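Lettre interne > Logistique > Matériel de stockage

Bacs et rayonnages : passage au format unique

Le remplacement des contenants dépareillés de la zone de préparation Vaher s'achève en avril. Le bac retenu est le modèle Lelen bleu, en plastique nervuré. Il se pose directement sur les niveaux des rayonnages en inox, sans fond intermédiaire ni intercalaire.

La charge admise par niveau est fixée à 55 kg, répartie. Les bacs lourds vont au niveau médian, les bacs légers au niveau supérieur. Le gerbage est limité à deux bacs, vides ou pleins. Plus de 100 bacs de l'ancien format restent à retirer ; ils seront regroupés côté quai et repris par Sodent le mardi.

Consignes de rangement :
- poignée orientée vers l'allée ;
- bac vide laissé ouvert, sans film ni étiquette résiduelle ;
- aucun débord au-delà du longeron ;
- boulonnerie des équerres contrôlée à chaque changement de hauteur de niveau.

Le nettoyage des longerons se fait au chiffon microfibre et au détergent neutre. Les produits chlorés sont proscrits sur l'inox. Farzana Karunaratne tient à jour le plan d'implantation, affiché à l'entrée de la zone ; toute modification de hauteur lui est signalée avant démontage. Les demandes de bacs supplémentaires sont adressées à Diễm Thái, avec la référence du rayonnage et le niveau concerné.

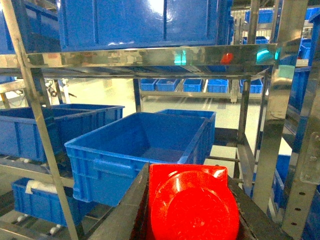 Bacs bleus sur rayonnage inox, dont un vide au niveau médian.

Le marquage des montants sera traité dans un prochain envoi, après réception des plaques Ludance.

Classé dans : Stockage et manutention

À lire aussi
- Étiquettes Ludance : formats disponibles
- Reprise des contenants usagés par Sodent
- Entretien courant des surfaces inox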